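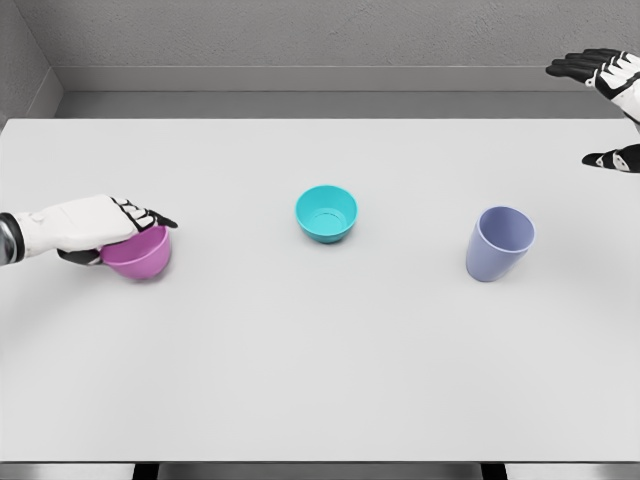
Is a "lifetime" warranty on food containers worth anything?

Posted by Lucía Rivas

I bought a 14-piece set of Virnik storage containers in August, mostly because the box said lifetime warranty in big letters. It cost $40, and the plain set on the next shelf was a lot less. Two of the lids have already warped and one tub has a crack along the rim. I went to file a claim and now they want the original receipt, a photo of the damage, and me to pay the shipping both ways. The form also says the warranty covers "defects under normal use" and that the dishwasher may not be normal use, even though the box says dishwasher safe. Has anyone ever gotten a replacement out of one of these companies, or is it just something they print to sell the box?

Fekete
Mostly it's printed to sell the box. "Lifetime" usually means the lifetime of the product as decided by the seller, so once it breaks they can say its life is over. Read the fine print and look for the word "expected."

That said, I did get two lids out of Akano a while back. I skipped the web form and called. Things I'd try, in this order:

Ask them to put in writing that the dishwasher voids the warranty. If the box says dishwasher safe, they may not want to do that.
Offer a photo of the cracked tub cut in half so you don't have to mail it. Plenty of companies will take that and drop the return shipping.
Take it back to the store. Some will swap it if you still have the card you paid with, receipt or no receipt.

If they still want shipping both ways, do the math before you go any further. You could easily spend more than the tub is worth, and I suspect the policy was written with that in mind — they know most people quit right there.

Skadix
just use old takeout tubs, same thing and free

812_marlow
I'd disagree with the takeout tubs if you microwave anything, mine went soft after a few rounds. Agree on the warranty though. I filed a claim for a pitcher and waited 40 days for an email asking for the same photo I'd already sent. Sent it again and I'm still waiting.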